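Teleop notes: the bottle caddy task

May 1, 2024
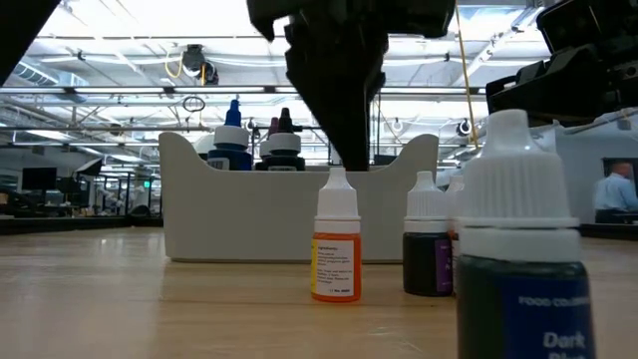 I moved the Primum setup off block stacking and onto small dropper bottles of food color. Block demos had stopped telling me much. We have 522 usable episodes so far and the target is 1,000.

The operator drives both arms by remote control, and one bottle going into the caddy counts as one episode. I threw out 31 early recordings in which the operator paused mid-reach to think. The policy learns the pause – it will hover over the rim for seconds at a time.

Bottle size matters more than I expected. The small ones tolerate a sloppy approach angle. The large ones need the fingers lower on the body, and operators trained on the small ones keep grabbing at the cap.

Next change is a slower gripper close on the leader side. Retraining starts once that is in.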